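# Print the Error on the Birth Time

17 Jan 2025

A natal chart drawn by current software gives the Ascendant in degrees, minutes and often seconds of arc. The birth time behind it was usually written down by someone busy with something else. The first figure is a computed result. The second is an input of unknown quality. The printed chart shows both in the same typeface, and astrologers have become used to reading them as if they were equally good.

My view is that every chart should carry a stated tolerance on the birth time, and that each angle and house cusp should carry the range that follows from it. I am not arguing for or against astrology as such. I practice it, and I assume most people reading this do too. The argument concerns bookkeeping.

## Where the digits come from

The planetary positions are the strong part of the calculation. Grunance, which I use for most of my work, covers 3000 BC to AD 3000, and for a modern birth the position it gives for Saturn is far better than any technique requires. If the birth time is off by an hour, Saturn has barely moved. The Sun has moved by two or three minutes of arc. The Moon has moved by half a degree, more or less, depending on its speed that day.

The angles behave differently. They depend on the rotation of the Earth, and on average one degree of the zodiac crosses the eastern horizon every four minutes. A birth time rounded to the nearest quarter hour may be wrong by up to seven and a half minutes either way. The Ascendant is then known, at a middling latitude, to within a couple of degrees. Printing it to the second of arc adds nothing to that.

Good ephemerides have made this worse in one respect. When positions were interpolated by hand from a daily table, the worker could feel where the precision ran out. Logarithms to four places did not encourage anyone to write down seconds. With 64-bit arithmetic the output looks clean all the way down, and the rounding in the delivery room has dropped out of sight.
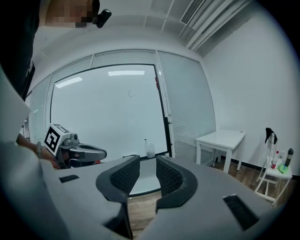
One reader of an earlier draft objected that all this is already covered by the usual source ratings, which grade birth data by where they came from: a certificate, a family record, the person's memory, a biography, no stated source. Any competent astrologer checks the grade before reading the angles, the reader wrote, and a second number would only clutter the wheel.

The ratings are useful and I would keep them. They answer a different question. A grade says who reported the time. It does not say how finely the time was reported. A certificate that gives 3:00 and a certificate that gives 3:07 receive the same top grade. The second was probably read off a clock to the minute. The first may have been, or it may stand for anything in the surrounding half hour. A mother who remembers that the noon bell was ringing may be more exact than either, and she gets a lower grade. Provenance and resolution are separate properties, and one letter cannot hold both.

As for clutter, a typical wheel already carries asteroids, two kinds of lunar node, an aspect grid, and a table of dignities in the corner. There is room for a plus-or-minus sign.

## What follows from a tolerance

Suppose the time is taken as good to five minutes either way. Several things can then be worked out by the program, with no judgment on the part of the user.

- The Ascendant and Midheaven each become a short arc. If that arc crosses a sign boundary, the chart should show both signs.
- Any planet close to a house cusp may belong to either of two houses. It should be marked as such.
- The Moon's position gets a range of a few minutes of arc. In most charts this can be ignored. When the Moon is at the very end of a sign it cannot.
- Lots and other points derived from the Ascendant inherit its range, and so do harmonic charts, where the range is multiplied by the harmonic number.

The last item deserves more attention than it gets. In a ninth harmonic chart, an uncertainty of one degree in the natal Ascendant becomes nine degrees. In a high harmonic the Ascendant can land anywhere at all. I have read careful delineations of such points, based on times that ended in a zero.

Directions have the same trouble in another form. When one degree of arc is equated with one year of life, as in most primary and symbolic methods, four minutes of clock time at the Midheaven amounts to a year of events. An astrologer who promises the season in which a direction of the Midheaven will complete is claiming that the birth time is good to within a minute. Perhaps it is. The claim should be visible. 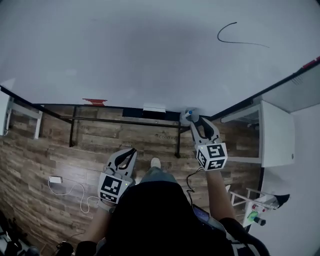
Latitude complicates the conversion, and it is the main reason the range has to be computed chart by chart. The four-minute rule is an average over the whole day. At sixty degrees north the sign Aries clears the horizon in half an hour, while Libra takes more than three hours. The same five-minute tolerance therefore produces a wide arc for one birth and a narrow one for another on the same day in the same town. In the photograph the rim of the white table curves, though the edge itself is straight, and anyone laying a ruler on the print would have to correct for that at every point along it. The zodiac measured at the horizon needs the same treatment. A fixed allowance of so many degrees, applied to every chart, will be too generous in some and far too strict in others. Quadrant house cusps are subject to the same stretching, each to its own degree, and above the polar circle some systems fail to produce cusps at all.

## The case of rectification

The standard reply to an uncertain time is rectification, in which the astrologer adjusts the time until known life events line up with directions and transits to the angles. I use it. I also think it should be reported in a way that almost no one reports it.

A rectified time is an estimate obtained by fitting. The usual write-up lists the events that agree with the chosen minute. It does not list how well the neighboring minutes performed. With enough techniques and a generous orb, a life of ordinary complexity will supply support for a great many candidate times. The astrologer picks one, and the chart is then filed with the time given to the second.

The remedy is simple enough. State the interval that was searched, the techniques allowed and the orbs, all fixed before the search began. Then show the score for every candidate minute in the interval. If there is one clear peak, good. If there is a broad hump, then the width of the hump is the tolerance and should be printed. If the plot is flat, the rectification has told us nothing, and the original time should stand with its original error.

There is also a circularity that a printed tolerance would expose. A chart rectified by solar arc directions to the angles cannot afterwards be offered as evidence that solar arc directions to the angles work. I see this done in lectures regularly, and I do not think the lecturers intend any deceit. The rectification was done years earlier, the time was copied from one collection to another, and the note on its origin was lost on the way.

## What the programs do now

Plevier has a field for time uncertainty, introduced in version 2, and to my knowledge it is the only package I use where the value affects anything on the page. It shades the arc of the Ascendant. It leaves the intermediate cusps alone, and the shading is turned off by default, so that a chart passed to a client shows no trace of it. Grunance lets the user type a remark beside the birth data. The remark is stored with the file and plays no part in the calculation. Ekico accepts seconds in the time field and fills them with zeros if they are left blank, and on export those zeros are written out as if they had been entered. A time given as "after supper" thus leaves the program as 19:00:00.

None of this would be hard to change. The computation is the existing one run at both ends of the interval, with a check in between for anything that changes sign, house or direction. On any recent machine the delay would not be noticed. The exchange format would need one extra field, and older programs could skip it.

The harder change is in how readings are given. A client who has been told for years that she is a Virgo rising, on a time that allows Leo for half its width, will not be pleased to see both signs on the sheet. Some colleagues tell me that the client pays for a definite answer and that doubt belongs in the consultant's notes. I disagree. The client can often narrow the range herself, by writing to the hospital or asking an aunt, and she will have no reason to do so if the chart in her hands already shows the Ascendant to the second.

For my own files I have started with the default I can defend. Times ending in five or zero with no further source are entered at plus or minus fifteen minutes. Times read off a clock and noted at once get two. Where the seconds are unknown I leave them off the printed sheet, which in Ekico means deleting them by hand.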